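How to bring a kitchen arm onto a shift without losing the shift

Plulleo workplace guides
By Leire Pacheco
Updated 12 May 2024

These are the steps we follow at Plulleo when a staff kitchen or a catering prep room gets an arm for drinks service and clearing. They are written for the shift lead. You don't need to know how to program anything. You do need to know who does what on your floor between opening and the lunch rush.

Before you start

You will need the layout file for your kitchen, a login for the Wokby simulator, and an hour with each person who works the counter. Book the hours first. At the Nustville site we left them until last and ended up training people in the middle of service.

Step 1. Write down the job as it is done now

Ask the people who do it, one at a time. At Nustville, Daiane Vieira had run the drinks counter for 12 years and her list was twice as long as the manager's. It included wiping the tray between orders and turning handles so the next person could grab them. None of that was in the job description, and the arm was not going to do any of it.

Mark each line A (arm), P (person) or S (shared). Leave a line blank if you can't agree. Shared lines cause the most trouble, so go back over them before you move on.

Step 2. Run the job in the simulator

Load your layout and choose both views, wrist and room. The wrist view moves with the hand, and on some passes the gripper fills the bottom strip of the picture with cabinets and backsplash beyond it. Let your counter staff watch this view as well as the room view. It gives them a fair idea of what the arm can and can't see when they step in next to it.
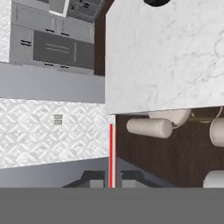
Run each task at half speed, then at full speed. Ask someone from the counter to call out any moment when they would normally be standing where the arm is. Write down the time on the clock and carry on with the run. Sort out the clashes afterward, with everyone in the room.

Step 3. Set the handover spots

A handover spot is where a person puts something down for the arm, or picks up after it. Use two to begin with, one for clean cups and one for finished drinks. Keep both clear of the seats. Akash Rana, who set up the Bhardwaj office kitchen, moved his finished-drinks spot three times in the first month – every time because guests were reaching across the arm's path.

For tall or light items such as a straw in a small cup, do the approach from directly above and stop the fingers short of the tip. Check it from the room view before you let it close.

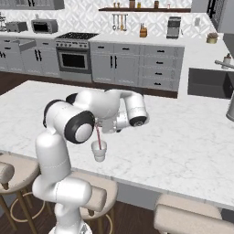 Issue 2

Step 4. Rewrite the shift sheet

Take the A lines off people's sheets the same day the arm starts. If they stay on, staff will do them anyway and then be asked why the other work is late. Put the new work on in plain words: refill cups, clear a stop, log a fault. Clearing a stop takes training and should be paid at the rate your site uses for equipment duties. Settle that before the start date.

Step 5. Review in November, or after 2000 orders

Whichever comes first. Bring the fault log and the original list from Step 1. Ask what people are doing with the time, and whether the breaks have moved. At Nustville the mid-morning break had quietly disappeared – the arm didn't need one, so orders kept coming. Simone Rezende put it back by pausing the queue.

Questions about the Wokby login go to Harsh Pant, extension 1415.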